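Speaker notes, Erasto Ondieki
Nzioka group meeting and open session, 2025-10-31
Talk title: Label noise in bimanual demonstrations of thin-object pickup

Slide 1. Title. Skip the affiliations. State the question right away: when an operator misses a thin object and tries again, should the miss stay in the training data?

Slide 2. Why thin objects. A block gives the policy a wide target. A nail lying flat on a hard surface does not. A small height error puts the fingertips either above the shaft or into the table. Two nails that cross add a contact the operator did not plan for. Say this slowly, the rest of the talk depends on it.

Slide 3. Setup. Two arms, facing each other, on a shared floor. Patterned walls on three sides and a veined marble pattern underneath. The background is cluttered on purpose. With plain gray walls, our July runs gave segmentation scores that did not carry over to any other cell.
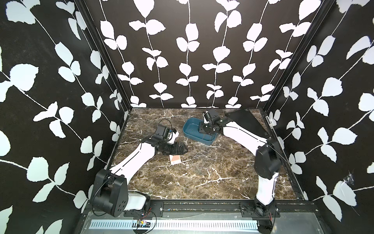
Operators teleoperate both arms at once. Either arm may pick. The instruction is one sentence: put the metal pieces in the tray. We do not tell them which arm to use or what order to work in. Expect a question on this. Answer: fixing the order made the demonstrations easier to fit and the policy worse at recovery.

Slide 4. Data. 1,007 episodes in total. 353 contain at least one failed grasp followed by a retry. Annotation was done in Zuvico, by frame, with three labels: approach, contact, retry. Mention that the contact label was the one annotators disagreed on most.

Slide 5. The filter. We call it Minside. It looks at finger opening and wrist height over a short window and marks the span between a failed close and the next approach. The span is not deleted. Its loss weight is reduced. Prerosside is the baseline and removes the whole episode.

Write the weight term on the board if there is one. Do not derive it.

Slide 6. Wrist view. The fixed view has trouble separating thin metal from the floor veins, so height and orientation have to come mostly from the wrist camera.

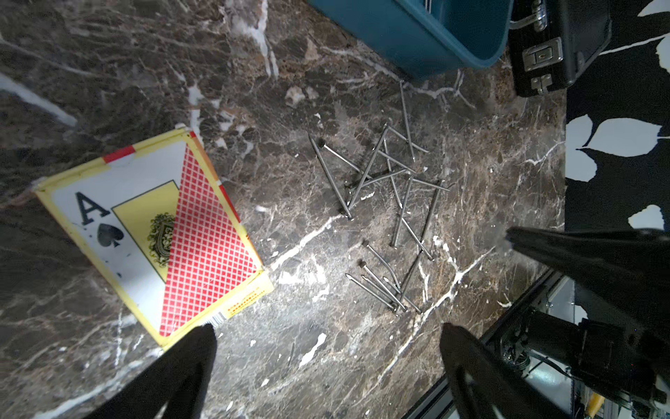 Distractors are left in reach during collection. They are never the target. A policy that closes on a distractor is scored as a failure even if it goes on to pick a nail. This is stricter than what we did in the spring, so the old numbers should not be put side by side with these.

Slide 7. Results. Read the table by column. Minside beats Prerosside on retry success under all 5 random seeds. On first-attempt success the two are level within noise. Do not oversell this. The gain comes from recovery, and training on clean episodes only gives the policy very little recovery to copy.

Slide 8. Failure cases. I reviewed 14 rollouts by hand. The common pattern: fingers close across a crossing point, both nails lift, one slides out. The filter has no term for this. Second pattern: the idle arm drifts into the path of the working arm and the episode times out.

Slide 9. Limits. One cell, one floor surface, one gripper design. Window length was tuned on the same cell we tested on. Say so before someone asks.

Slide 10. Next. Repeat with the window length fixed in advance. Add a label for double pickup. Backup slides 11 and 12 have the annotator agreement plots and the loss curves.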